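Set-up guide: water tasks
Last updated: May
Home | Guides | Safety | Contact
2 min read

4. Before the arms go near the tray

1. Keep the water below the rim. I stop pouring early - you can always top it up.
2. Put the tray within reach of both grippers.
3. Tuck hanging cables well clear of the water.

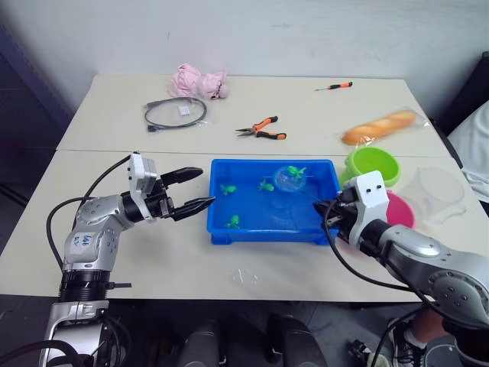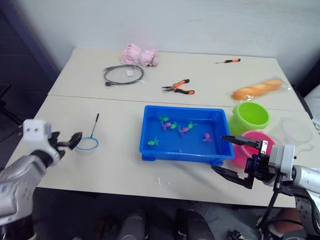

Words: Bontu Gebremichael

4. Run the first pass at slow speed, hand near the stop button.

Caution: if water gets on a wrist, stop and cut the power before you wipe it.

Note: I like tools kept on the far table, away from splashes.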